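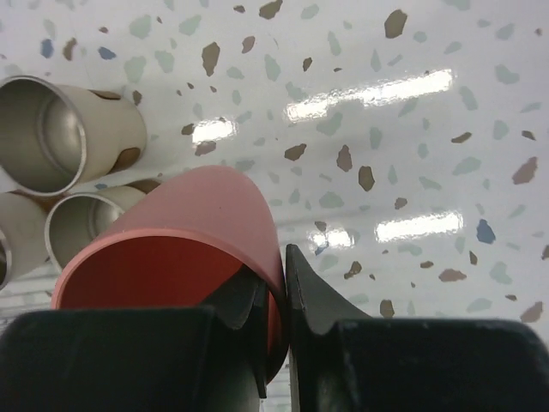
Budget for the fingers before the arm

Most capital requests for a handling robot arrive with the arm on the first line, the gripper on the second and everything else under sundries. I think the order is wrong, and that finance departments should send such requests back.

The arm is the part that varies least between bids. Reach, payload and repeatability are published, and for light goods such as cups and tumblers almost any small arm will pass. The expense lies at the point of contact. A rigid steel tumbler and a soft cup need different closing forces, and a fingertip shaped for one may mark or squash the other. If both are to be handled on the same shift, the buyer needs either force control or a second set of fingers, and should know which before signing.

When we planned the Brorkness wash-up line, the first quotation from Hatusley allowed 900 pounds for fingers and pads over the whole term. Our own estimate, made after listing every item of crockery by material and diameter, came to 2,427. The gap was small against the price of the cell, but it fell in the running budget, where no money had been set aside, and it would have been spent on rush orders.

Surfaces belong in the same estimate. A polished worktop under ceiling lights throws bright bars of reflection back at a wrist camera, as does a bare metal rim. Suppliers tend to demonstrate on matt grey mats. The Hrytsenko bid was the only one of the 3 we received that priced diffusers for the lamps — a dull item, and cheaper than the hours of vision tuning the others had left open.

Then there is the matter of presentation. Goods standing upright in a rack are an easy pick. Goods lying on their sides and touching one another are slower work, and a cycle time measured on the first says little about the second. I would ask for both figures in writing, with the buyer's own stock on the buyer's own bench. Listular agreed to this for a trial on a Saturday and charged for it. The fee was fair.

A request set out this way is longer, and the total at the bottom is higher. It should still be preferred to one that leaves the contact parts for next year's maintenance vote.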